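4 软质手机壳与透明托盘的摆放

4.1 为什么要从一只手机壳说起

前一节谈的多是硬质小件,像钥匙扣、充电头、卡针盒这一类,放下去是什么样子,拿起来大致还是什么样子,讨论起来比较省心。到了软质手机壳,情形就要啰嗦一些,请读者容我们多用一点篇幅。手机壳在 Ultunari 的收纳调查里占了相当的分量:2019年8月,我们在 Forov 走访了几处出售手机配件的柜台和一批愿意让我们打开抽屉看一看的家庭,共登记软质小件202件,其中手机壳122件。这个比例比我们出发之前设想的要高得多。许多人换了手机,旧壳舍不得丢,新壳又买了不止一个,日子久了便在抽屉里叠成一摞,互相压着,取一只要带出来两只。

有一位受访的店员说得很形象,她说手机壳是“看着扁,其实占地方”的东西。这句话后来成了我们内部讨论时常常引用的一句。手机壳的背板是平的,四周却有一圈凸起的边,于是它在平面上的占地虽小,叠放时却总有一截空隙塞在两只壳之间;软质的边又会因受压而外撇,叠到第三只、第四只,整摞就开始往一侧滑。我们在家庭抽屉里见到的倒伏,大半是这样一点一点积出来的,主人往往说不清它是从哪一天开始乱的。

4.2 手机壳的几个“朝向”

讨论摆放之前,先要把朝向说清楚,否则后面的记录很容易各说各话。我们在记录表中把手机壳的朝向分为四种:背板朝上、开口朝上、长边侧立、短边竖立。前两种是平放,后两种是立放。乍看之下这样分有些多余,可是真正到柜台前坐上一个下午,就会发现同一只壳被不同的人放下时,朝向差别很大,而且各有各的道理。喜欢背板朝上的人在意的是颜色和花样,一眼看过去好认;喜欢开口朝上的人则常把壳当成一只浅浅的小碟,顺手往里搁贴膜、搁卡针,甚至搁发圈。竖立的做法在家庭里少见,在柜台上却不少,店员说这样顾客容易看到内侧的做工。

竖立时有一处细节值得多说几句。软质壳自己站不太稳,短边着地时尤其如此,两个下角都是圆的,能够承重的只有中间的一段。若从下缘稍稍扶住,整只壳便可以保持直立,内侧的背板、四周的边圈、镜头位置的开孔和侧边的按键口都能一并看到。我们后来核对壳的型号和朝向时,大多采用这个姿态,原因也在这里。

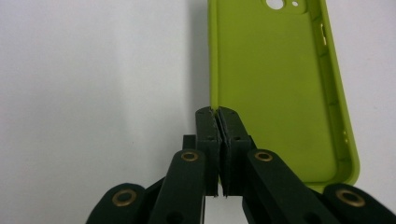
核对的顺序,我们试过几种,最后定下来的办法很朴素:先看镜头孔,再看侧边的开口,最后看边圈有没有变形。镜头孔的个数和大小因机型而异,是最容易分辨的标记,也最能帮助记录者确定哪一头是上、哪一头是下。侧边的开口次之,它能告诉我们壳的左右。软壳颜色单一时,正反面在远处不好区分,记录者若只凭轮廓下笔,左右就可能写反。我们早先的记录表没有“镜头孔所在角”这一栏,补上这一栏以后,两位记录者之间的分歧明显减少,争论也少了,下午茶的时间倒是多出来一些。

至于颜色,我们原本打算用深浅各半的样品,后来在正式的摆放记录中偏向使用鲜亮的单色软壳,例如青柠绿。深色壳放在深色抽屉里,边圈与阴影混在一起,事后翻看记录很吃力;鲜亮的壳放在白色台面上,边圈内壁略暗、背板略亮,层次是分得开的。当然,这样做也有代价,家庭抽屉里的真实光线远没有这样友善,这一点我们在第6节还会回过头来谈。

4.3 透明托盘作为收纳容器

容器的选择同样费了一番工夫。Skatell 柜台使用的是不透明的浅盒,分格很细,适合小件,放手机壳则显得局促。我们在 Brandão 街的一家杂货铺里看到了几种透明塑料托盘,店主本人用它们装票据和圆珠笔。透明托盘的好处不难想到,里面装了什么从外面就看得见,不必一只一只拉开来翻;受访家庭中,凡是自己动手整理过抽屉的,提到透明容器时语气都比较愉快。有一户的女主人专门把我们领到厨房,给我们看她用同类托盘装的调料包,排得整整齐齐,我们在那里多坐了将近一小时,茶也喝了两杯。

透明托盘的麻烦也正在于透明。把它放在白色台面上,盘壁几乎要融进背景里去,只有边沿的反光提示它在什么位置。人在摆放时若是不留神,软壳的一角会搭在盘沿上,自己却以为已经放进去了。软壳不像硬盒那样磕到边沿会发出声响,它只是轻轻一弯,悄无声息。我们把这种情形称作“搭沿”,在记录表中单独列为一类,与“落入”“落在外侧”并列。

台面的选择与此有关。我们在比较了木色、灰色和白色几种底板之后,保留了白色的一种,理由是软壳的颜色在白底上最容易辨认;托盘的轮廓虽然因此变淡,却也更接近受访者家里白色桌面的情况。每次摆放,底板平铺在工作台上,托盘的长边沿着远离操作者的方向放置,手机壳在底板上方转到合适的角度之后再放下。转动的过程看似随意,其实很能说明问题:壳斜着的时候,镜头孔所在的角处在哪一侧,往往就决定了它放下后的朝向。

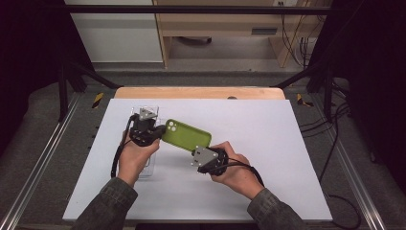 图4 白色底板上方呈倾斜状态的青柠绿手机壳,左侧下方为透明塑料托盘

4.4 放在盘中与放在盘旁

我们起初只打算记录放入托盘之后的状态,后来才觉得盘旁的位置也应当一并记下。整理抽屉的人很少一气呵成,总要把东西先拿出来,在旁边搁一搁,看看别的东西怎么放,再回过头来处理它。这“搁一搁”的几秒钟里,手机壳放在什么位置、哪一面朝上,对下一步影响不小。开口朝上平放时,边圈翘起,从侧面伸手就能提起来;背板朝上时,边圈扣在台面上,手指要先找到一处缝隙,指甲短的人会觉得不太顺手。有几位受访者告诉我们,他们会把壳往桌边推一点,让它悬出一截再拿,这个小窍门我们自己也常用。

盘旁摆放还有一个遮挡的问题。托盘与手机壳挨得太近时,从斜上方看过去,透明的盘沿会压在壳的颜色上面,形成一条似有若无的线。记录者若不熟悉这种情形,可能误以为壳已有一部分进入盘内。我们的做法是以盘底为准:壳的任何部分落在盘底范围之内,才记为盘内;只是看上去与盘沿重叠的,仍记为盘旁,并在备注里写明观察的方向。备注写得长一些不要紧,日后翻查时总会感谢当初多写了两句的自己。
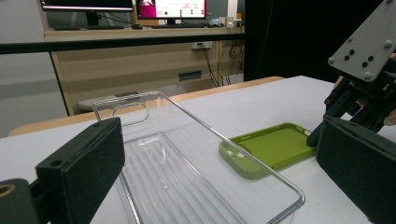 盘底的形状也影响软壳放下后的稳定。平滑的盘底与软质背板贴得较紧,挪动时有一点发涩,位置不容易微调;带有纵向凸棱的盘底则把接触面分成许多条,壳沿着凸棱的方向推起来比较轻松,横着推则略有阻滞。我们觉得后一种更适合抽屉收纳,尤其是需要把几只壳前后排列的时候,凸棱等于替人画好了隐约的行。托盘一端如果留有提手孔,取放时可以整盘抽出,家里有小孩或者抽屉较深的受访者对此格外看重。不过提手孔所在的一端不宜塞得太满,手指要伸得进去才行。

关于一只托盘里究竟该放多少,我们的建议偏于保守。在18户愿意配合后续观察的家庭中,我们请每户按自己的习惯重新整理一次手机壳,有8户选择了平铺,其余各户或叠放,或侧立,或两种混着来。平铺最费地方,却也最省心,隔一段时间再去看,大体还保持着原来的次序。叠放的几户当中,次序能否保持,与叠放时的朝向关系很大:同一朝向、边圈套着边圈的,像一摞浅碗那样安稳;正反交错的,拿过几次之后便散开了。侧立的做法看起来最像书架,翻找也最方便,只是软壳立久了会往一边歪,需要在末尾塞一件硬一些的东西抵住,有人用空的卡针盒,有人用一本薄薄的说明书,效果都不错。

需要说明的是,上述各户的抽屉大小不一,手机壳的新旧程度也不相同,我们没有要求他们更换容器,只是在主人同意之后把透明托盘留在那里供其选用。有几户把托盘挪去装了别的东西,茶包、电池、孩子的贴纸,都有。我们把这些用途也如实记下,附在记录表的末页。

4.5 记录表的修订

经过上面的摸索,我们对记录表作了几处修订。朝向一栏保留原来的四种,增加“倾斜未定”一项,供壳尚在手边转动时使用;位置一栏分为盘内、盘旁和搭沿;镜头孔所在角按操作者的视角填写,近左、近右、远左、远右任选其一,竖立时改填上下。此外另设备注,不限字数。修订后的表格在11月的回访中开始使用,回访时我们仍然带着同一种透明托盘和白色底板,摆放的次序与本节所述一致,所得记录与家庭抽屉的原始状况分开存放,在第5节中一并比较。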